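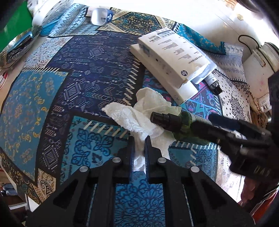 Wie lange dauert der Aufbau eines Vorführtisches?
Mit diesem Abschnitt in der Hand eine halbe Stunde. Wer ihn erst nach dem Aufbau liest, sollte die doppelte Zeit einplanen.

4.4 Tag der offenen Tür und Besuchergruppen
Tusska Handbuch für Vorführtische, Stand 30. März 2021

Dieser Abschnitt gilt für Vorführungen mit Handgreifern vor Publikum, also für Schulklassen, Geschäftspartner und Leute, die eigentlich nur die Toilette gesucht haben. Für den internen Betrieb siehe Abschnitt 4.2.

Vorbereitung

1. Tisch an die Wand schieben und auf Wackeln prüfen. Ein gefalteter Bierdeckel ist zulässig, zwei sind ein Fall für die Werkstatt.
2. Greifer einschalten und die Finger mehrmals ganz öffnen und schließen. Sie müssen ohne Ruckeln laufen.
3. Kameralinse mit dem beiliegenden Tuch reinigen. Der Pulloverärmel ist kein beiliegendes Tuch.
4. Speicherplatz kontrollieren. Am letzten Besuchstag in Kosau kamen 2.335 Greifversuche zusammen. Beim Speichern stellte sich heraus, dass jemand Urlaubsfotos auf derselben Karte aufbewahrte.
5. Probelauf mit einem Gegenstand durchführen, bevor die Tür geöffnet wird.

Hinweis: Die Statusanzeige in der Tusska-Software wird erst grün, wenn alle angemeldeten Greifer erkannt sind. Bleibt sie gelb, Software neu starten. Bleibt sie danach gelb, Gerät abmelden, neu anmelden und währenddessen den Besuchern etwas über die Firmengeschichte erzählen.

Gegenstände auswählen

Geeignet ist, was einen Sturz übersteht und was niemand am selben Abend noch braucht. Leere Schachteln, kleine Flaschen mit festem Verschluss und Stoffreste haben sich bewährt. Gläser, Schlüsselbunde und das Telefon des Geschäftsführers gehören nicht in die Reichweite der Finger.

Vorsicht: Besucher legen gern eigene Gegenstände dazu. Bei der Vorführung im Haus Wirnness lag nach der Mittagspause ein Hörgerät auf dem Tisch. Es wurde vorbildlich gegriffen und in eine Schachtel sortiert. Die Suche danach dauerte länger als die Vorführung.

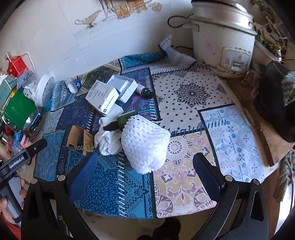 Weiche Verpackungen sind beim Publikum beliebt und beim Bedienpersonal gefürchtet. Ein Netz aus weißem Schaumstoff, wie es sonst um Obst gezogen wird, gibt nach, sobald man zudrückt, und an den gerafften Rändern bleibt man leicht hängen. Finger also weit öffnen, gerade anfahren und langsam schließen. Liegt eine Flasche dicht dahinter, vorher entscheiden, was man greifen will, und es laut ansagen. Wer erst nachher ansagt, was er greifen wollte, hat zwar immer recht, aber Zehnjährige durchschauen das.

Ablauf der Vorführung

1. Besucher so aufstellen, dass alle den Tisch sehen und keiner auf dem Kabel steht.
2. Aufnahme starten und die Anzeige abwarten.
3. Einen Gegenstand greifen, anheben und ablegen. Danach kurze Pause für Fragen.
4. Gerät an einen Besucher übergeben. Die Hand bleibt am Griff, die andere Hand bleibt vom Gelenk weg.
5. Nach 4 Minuten wechseln. Väter dürfen daran erinnert werden, dass noch Kinder warten.
6. Aufnahme beenden, erst dann das Gerät ablegen.

Vorsicht: Quetschgefahr zwischen den Fingern und an den Gelenken. Die Kraft reicht für einen blauen Fleck und ein Formular.

Hinweis: Bunt gemusterte Tischdecken sind zulässig. Kleine Teile gehen darauf allerdings gern verloren, zuerst für den Menschen. Vor dem Abbau die ganze Decke mit der flachen Hand abtasten und Falten an der Wand glattziehen.

Häufige Störungen

Greifer schließt nur halb: Papierreste zwischen den Fingern entfernen.
Aufnahme bricht ab: Stecker prüfen, dann die Person, die am Stecker stand.
Besucher fragt, ob das Gerät auch bügeln kann: auf Abschnitt 2 verweisen, dort steht es auch nicht.

Ersatzpolster für die Finger liefert Hettiarachchi innerhalb einer Woche, im April wegen Inventur später. Bestellungen und ausgefüllte Formulare gehen an Kwok-wai Hsieh, bitte leserlich.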